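To: dining-services list
From: Bakari Ndung'u, Larley House
Date: 14 Feb 2020
Subject: Re: Place settings for the residents' lunch

Colleagues,

Thank you to those who responded to the January circular. One query remains outstanding and is quoted in part.

> The circular specifies knife to the left and fork to the right.
> Our staff at Bondus have always set the reverse. Please confirm
> whether this is an error, and whether the caddies are to remain
> on the tables once the places are laid.

The order given in the circular is correct for this lunch. Each place is to have one striped placemat and one white dinner plate, with the knife upright to the left of the plate and the fork to the right.

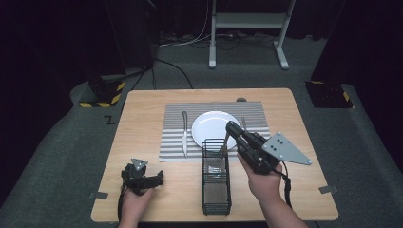

Mesh caddies may be used while tables are being laid and are to be returned to the servery before residents are seated. Spare cutlery will be held there for the 70 places confirmed to date.

Stock on hand stands at 184 placemats. Units requiring more than their present allocation should write to me by the close of business on Monday. Plates with chipped rims are to be withdrawn and recorded in the breakages book in the usual manner.

Regards,
Bakari Ndung'u
Dining Services, Larley House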